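手持夹爪左右指不同步,换指套之后更明显,求排查思路
版块:末端执行器 / 维护与检修

楼主 durk_16
设备是 Deltadell 的手持平行夹爪,双指,弧形软指套,指面带网纹,腕部一颗鱼眼相机。5 月份装好,一直正常。上周换了一副新指套,之后出现两个现象:
1. 空载闭合时左指先到中线,右指滞后,目测差一个网纹格。
2. 开口宽度读数回零不干净,全开时报 423,换之前全开是 407,差 16 个计数。
已做过的:重新上电,重跑零点,指根螺钉按对角顺序重新拧了一遍。零点重跑之后读数能对上,开合几十次又跑掉。
拆壳之前想先听听各位意见。指套是 Entili 的替换件,不是原厂的。

2 楼 Periklis G
先分清机械和读数。左右指机械上不同步,读数只有一个编码器,它看不到哪一边滞后。你这两个现象不一定是同一个原因。
壳子拆之前把指套取下来,光指空开合,看还有没有差。

3 楼 durk_16
取下来试了,光指几乎看不出差。装回去又有。全开位置、指尖朝前、松手状态下的腕部视角: 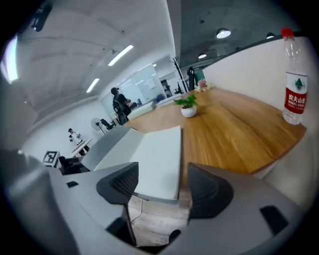
指套底部跟指根之间,我用塞尺量过,左边塞不进去,右边能塞进最薄的一片。两边用的是同一批螺钉。指套内腔有一道合模线,右边那只的毛边明显比左边重。

4 楼 rankin_d
那就是没坐到底。毛边顶住指根台阶,拧紧以后指套是斜的,软材料受力慢慢回弹,开合几十次以后位置变了,跟你说的跑零对得上。
刀片把合模线修平,重新装,先手拧到底再上扳手。不用拆壳。

5 楼 Buchanan
不同意 4 楼。指套坐没坐到底,影响的是指尖位置,不影响编码器全开读数。全开是滑块碰机械限位,跟指套没关系。差 16 个计数,应该查限位垫和齿条。
我这边 Prultside 的两台都出过类似的事,一台是限位垫磨掉了,一台是齿条压块松了。

6 楼 rankin_d
@Buchanan 看零点怎么取。这个型号的零点是闭合零点,指尖对指尖,读数从那里往外算。指套厚了或者斜了,零点就偏,全开读数跟着偏。楼主换之前是 407,换之后是 423,方向是变大,说明闭合点往里走了。限位垫磨掉也会变大,但不会正好赶在换指套那天。

7 楼 Buchanan
闭合零点这条我收回,我那两台是老固件,零点取在全开。
但是 Periklis 的话还成立:单编码器。零点偏只能解释读数,解释不了左右差。左右差还是要看传动。另外毛边把指套顶斜,闭合点往里还是往外不好说,要看往哪边斜。

8 楼 Periklis G
光指没有左右差,传动就先放一放。我更关心一件事:闭合零点是带着指套取的,指套又是软的,闭合力稍大一点零点就往里走。楼主重跑零点时用的是默认闭合力还是自己设的?

9 楼 durk_16
默认值,没动过。
按 4 楼的办法修了毛边,两只都修了,右边塞尺现在也塞不进去。重跑零点,开合 200 次,全开读数 409,没有再漂。左右差还剩一点,比之前小,大概小半格。
修完以后又放回原工位看了一次全开:

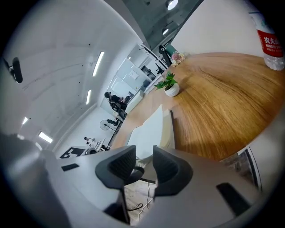
修毛边、重跑零点后的全开位,指尖朝白色板件和木桌面方向。

10 楼 Živko
409 和 407 差 2 个计数,替换件壁厚公差就能吃掉,不用追。
左右差小半格的话,看一下两只指套是不是同一模腔出来的,底面一般有腔号。Entili 的替换件混腔装袋的情况我遇到过,两只高度不一样。找同腔号的配对装。

11 楼 durk_16
底面看了,左边腔号 3,右边腔号 1。手上还有一包没拆,回头翻翻有没有能配上的。

12 楼 Buchanan
配对之前建议还是把限位垫看一眼。底部四颗螺钉,盖板掀开就能看到,用不着动相机支架。动了相机支架就要重新做外参标定,那个才麻烦。

13 楼 Annag_M
补充几条,做维护记录的时候用得上:
换指套以后先空开合 50 次再取零点,新软件压一压才稳定。
零点取完马上记全开读数,写在标签上贴机身侧面,不要贴在相机看得到的地方。
指根螺钉不要上螺纹胶,下次换的时候内六角容易滑。

14 楼 rankin_d
@Annag_M 螺纹胶这条有保留。低强度的点一点可以,我们 Durkness 那边不点胶的几台,手持使用震动大,螺钉一周就松。高强度的当然不行。

15 楼 Annag_M
低强度我没意见。前提是换的人知道上过胶,先看记录再动扳手。多数时候记录里没写。

16 楼 durk_16
7 月 28 日更新。从没拆的那包里找到一对腔号 3,换上,空开合 50 次后取零点,全开读数 408。左右指目测同时到中线。限位垫也掀开看了,没有磨痕,压块不松。螺钉点了低强度胶,记录里写了。
换下来的腔号 1 那只单独装袋,袋子上标了。帖子先不结,用一阵再回来报读数。

17 楼 Živko
报的时候把闭合力设定值一起写上。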